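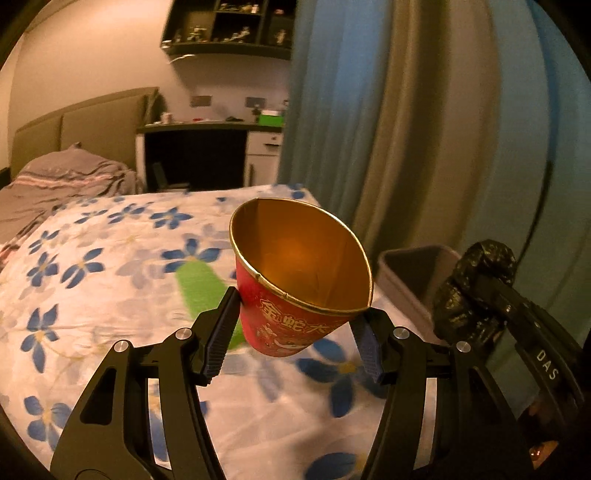

April 16, 2024

Paper board notebook, Barville bench. Continuing the moisture work on cup stock. Graziella has the tensile figures in the other book; only conditioning, Cobb and edge wick are entered here.

Stock received from Plastham: two reels, coated one side, same nominal weight. Reel 1223 is the one with the complaint against it (side seam lifting at the converter). The other is retained stock from before the change of size and serves as the reference. Both reels had lost their outer wrap on the way in, so I stripped the first few turns off each and discarded them before cutting.

Conditioning. Strips hung in the cabinet overnight at standard humidity. The cabinet chart shows one dip where the door was opened, recovered inside the hour. I don't think it matters for strips this thin but it is noted. Balance checked against the reference mass before and after, no drift.

Edge wick. Strips taped both faces, cut edges open, stood in water with a drop of dye. Weighed before, blotted, weighed after. Procedure as in the June revision of the sheet, except that I used the wide tape. The narrow roll is old and lets go at the corners. Javiera had the same trouble and lost a set to it.

Results: 1223 takes up more water than the reference in every pair. The difference is larger across the machine direction than along it. I had expected the reverse. The dye front on the reference is straight and even. On 1223 it runs ahead in fingers, mostly from the uncoated side. I split one strip by hand to look at the plies and the dye sits in the middle ply, with little in either outer. That would fit a sizing fault in the middle ply only, but one split strip is not enough to say so.

Strip 6 discarded, tape wrinkled. Strip 9 kept but marked, small nick on the long edge.

Cobb, uncoated side. Ring clamped, water poured, timed, blotted with the roller at its own weight. The two reels are close and I would not separate them on this test. Surface sizing therefore looks normal. Whatever is wrong with 1223 does not show from the face.

Seam trial. Cut blanks from both reels and sealed side seams on the Bravo at the usual dwell. Pulled by hand after cooling. Reference tears fibre along the full length of the seam. 1223 tears fibre for most of it, then peels clean near the bottom. Repeated with longer dwell, same pattern, slightly shorter clean section. The jaw may be low at that end. Swapped the blanks end for end and the clean section stayed at the bottom of the jaw, so part of this is the machine. Reference did not show it, though, so part is not.

To do:
Shim the lower jaw and repeat the seams on both reels.
Split more strips, at least one from each edge of the web and one from the centre.
Ask Nerneo whether the middle ply furnish changed with the new size. Graziella has the contact.
New roll of narrow tape.

Added later. Javiera reran the Cobb with 29 and its neighbour from the spare sheets and gets the same result as I do. She thinks the fingers in the dye front follow the formation and suggests holding the split strips over the light box before wetting the next set. Light box is in the print room, lamp needs a few minutes to settle.

Remaining strips are back in the cabinet, lower shelf, labelled by reel and direction. Please leave the door shut until the next set is out.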